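Can a machine do the chores yet? Notes from the bench

If you've been reading this newsletter for a while, you know which question lands in our inbox more than any other. When can I hand over the laundry, the sorting, the wiping down, the putting away? I spent a good part of the winter on it, and I'm more excited than I expected to be, with some cautions.

Start with what already works. Lifting a stiff object of a known shape from a known spot is close to boring now, and I mean that as praise. The Praltix bench program at Grostow has a simple pick-and-place task that ran for 30 tries in a row without a person stepping in. Two years ago we would have cheered if it got through half of them!

Soft things are another story. A glove, a strap, a rubber band, a dish towel — none of them has one shape. Pick up a work glove by the cuff and the fingers flop wherever they like. Set it down and it becomes a new problem. You and I sort this out with our fingertips while thinking about lunch. A machine has to find an edge, choose how hard to squeeze, and notice when the thing has slipped.

That's why I'm so fond of two-arm work. One arm holds, the other tugs or turns or threads, and a lot of small household jobs open up (think of how little you can do with one hand in your pocket). The hard part is the handoff. Both grippers need to be in nearly the same place, and the arms have to stay out of each other's way while they do it. Small parts make it harder, with so little to hold on to.

Speed is the other catch. Matching a pair of gloves takes me a few seconds. The best two-arm routine I've timed took up to 16 times as long, and it needed a tidy table to start from. On a shop floor that might be fine overnight. At home, with the dog underfoot, I'm not so sure.

Still, I keep going back to look. Garden tools, gloves, odds and ends: it's the same stuff that piles up on my own back porch, and I would love some help with it. 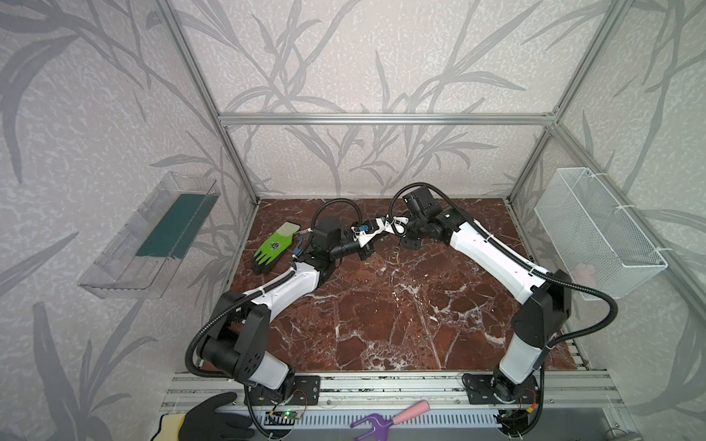 What to watch for next

Dewan and Brultov both plan to open their soft-goods trials to visitors in April, and I hope to get to each of them. I'll be looking at how the arms recover after a dropped item, and whether anyone has tried wet gloves. If there's a chore you want me to ask about, reply to this email. Fitted sheets are already on the list.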